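Vukano project notes, November

Hand-held demonstrations: what the first 500 told us

Since the spring, the manipulation group at Grevis has been testing whether a robot arm can learn a two-handed task from people who never touch the robot. The person doing the task holds a gripper in each hand and works at a table. Cameras record the motion, and the recordings are used to train a control policy that later runs on a pair of arms.

The first round is finished. We collected 500 demonstrations of one task, hanging small items on a four-peg rack, and kept all but 113 for training. Most of the ones we dropped had a gap in the position tracking. The others were dropped by the reviewer, Roswitha Voß, who watched every recording and marked the ones where an item was dropped or the operator started over.

The main result concerns the cameras. A policy trained only on the close view from the gripper did well at the last part of the motion, when the item is close to the peg, but it often went to the wrong side of the rack. A policy trained only on the head view had the opposite problem -- it picked the right side and then missed the peg. Training on both views together gave the best scores on every peg, and the gain was largest on the outer 2.
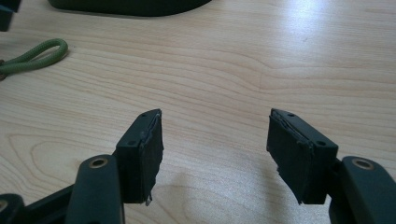
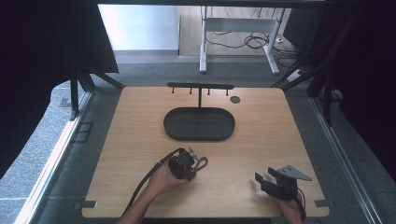

The first view is from a gripper, the second from head height over the table with the rack and tray.

Finger pads and calibration

Pad wear matters more than we expected. The foam on the fingertips frays with use, and a frayed pad changes both the grip and what the gripper camera sees at the edge of the fingers. We trained one policy on recordings made with fresh pads and tested it with old ones. It closed too early in many of the trials. Mixing pads of different ages into the training set removed most of that error, so we no longer change both pads at the start of a session. They are changed one at a time, and the change is written in the log.

Calibration between the head view and the grippers is now repeated after every break. It takes around 7 minutes. Petersen has rewritten the script so that it stops if the two views disagree, and the new version is in the shared folder along with the old one.

Next round

The second round will use the same rack with the tray moved between recordings. We also want operators who have not done the task before -- so far the same few people have made nearly all of the recordings, and their habits show up in the policy. Anyone at the Zivgate site who can spare a morning should write to Roswitha. Training on the grippers is given at the start of the session.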